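우토 경제공동체 5월 출범 선언… 회원국 절반은 비준도 못 마쳐

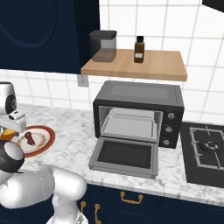 조리대 위에 문이 열린 채 놓인 소형 오븐과 가스 쿡톱. 컴퓨터 그래픽

우토 연안국들이 참여하는 지역 협력체 '우토 경제공동체'가 내년 5월 공식 출범한다고 준비사무국이 2025년 12월 29일 밝혔다. 사무국은 프라타노에서 열린 각료회의 뒤 발표한 선언문에서 이번 결정을 "역내 주민 모두의 새 출발"이라고 표현했다. 그러나 선언문을 끝까지 읽어도 5월에 주민의 생활에서 무엇이 달라지는지는 분명하지 않다.

공동체의 골자는 관세 단계 인하, 자격증 상호 인정, 소비재 안전 규격의 통일이다. 사무국은 통일 대상 규격으로 1,145개를 제시했다. 주방용 가전과 조명기구, 어린이용품이 먼저 포함됐다. 이 가운데 회원국 실무진이 문안에 합의한 규격은 791개이고, 국내법 개정까지 끝난 것은 142개에 그친다. 나머지는 출범 뒤 '가능한 이른 시기에' 처리한다는 문구만 붙었다. 기한도, 지키지 않았을 때의 조치도 적혀 있지 않다.

트리니다드 소토마요르 준비사무국장은 기자회견에서 "출범은 완성을 뜻하지 않는다. 문을 먼저 열고 안을 채워 가는 방식"이라고 말했다. 비준을 마치지 않은 회원국이 절반에 이른다는 질문에는 "각국의 의회 일정을 존중한다"고만 답했다. 미비준국이 5월 이후 어떤 지위를 갖는지 거듭 묻자 법률 검토가 진행 중이라고 했다. 같은 답변은 지난 각료회의 때도 나왔다.

재원도 문제다. 상설 사무국은 걸레이에 두기로 했지만 분담금 비율은 이번에도 정하지 못했다. 회의 참가국들은 첫해 운영비를 자발적 기여금으로 충당하기로 했는데, 지금까지 금액을 공개한 나라는 없다. 분쟁이 생겼을 때 판정을 맡을 기구는 선언문 부속서에 이름만 올라 있다. 재판관 선임 절차는 빠졌다.

버닌 지역정책연구소의 몬세라트 캄포스 선임연구원은 "정상들이 서명할 날짜는 있는데 세관 직원이 따를 지침은 없다"며 "국경을 넘는 소상공인이라면 5월에도 지금과 똑같은 서류를 들고 줄을 설 가능성이 크다"고 지적했다. 그는 자격증 상호 인정 조항에 대해서도 간호사와 측량사 등 수요가 많은 직종이 유예 목록에 들어가 실제 효과는 제한적이라고 봤다.

사무국은 출범에 앞서 거의 2,000명이 참석하는 기념행사를 프라타노에서 열 계획이다. 공동체 깃발과 노래는 이미 확정됐다. 행사 예산을 묻는 질문에 사무국 측은 집계가 끝나는 대로 공개하겠다고 밝혔다.

회원국 대표단은 출범 전 걸레이에서 한 차례 더 실무회의를 열어 분담금과 미비준국 처리 방안을 논의한다. 회의 날짜는 아직 잡히지 않았다.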